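Dealer wants the second key before they'll finalize my trade-in, is this normal?

Posted in Buying and Selling

Kavinda Bepari
I'm trading in my wagon at Nernitz against a used SUV they have on the lot. We agreed on the numbers last month and I signed the order. When I took the car in for the final look over, the sales guy asked for both keys and I only have one. The other went missing when we moved house.

Now they want to take $529 off the trade value for a replacement key and programming. The order form has a box for "number of keys" and it was left blank. The car has 90 thousand miles on it and everything else matched what I told them. Do I have to accept this, or can I get a key made somewhere else and hand it over? Pickup is in January so I have a little time.

Stoditz
Yes, it's normal. They all do it. Should have kept the key.

Samarakoon
It's a common deduction, but the amount is usually open to discussion. I worked the used side of a dealership for a few years and we charged the customer the full parts counter price for a key, which was more than it cost us.

First, read the back of your order. There is normally a paragraph on the condition of the trade-in, and it may say "all keys and remotes" somewhere in the small print. If it does, they have a point. If it says nothing and the box is blank, you have a fair argument that the price was agreed on the car as it was.

Second, call an automotive locksmith with the VIN and the year. Make sure the price includes cutting and programming, and ask if they need the car there (they will). Some cars also need the existing key present to add another one, so bring the one you have. Get a receipt.

Then go back to the sales manager, not the sales guy, and ask them to put in writing that a working second key removes the deduction. Do that before you pay the locksmith. Some places insist on a key from the brand's own parts department.

Also check that the missing key gets erased from the car when the new one is programmed. It matters to whoever buys it next.

Brirnby
Agree with most of the above. I had the same thing on a pickup and was quoted $696. I told them I'd sell it privately and they split the cost with me. Took 4 phone calls though - and I never got anything in writing, so I was lucky there.

Check your coat pockets and the glove box of your other car too. Mine turned up later in a toolbox.

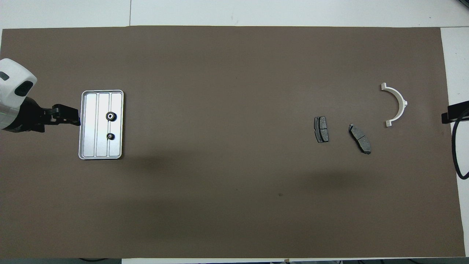 Silver metal tray on a brown paper mat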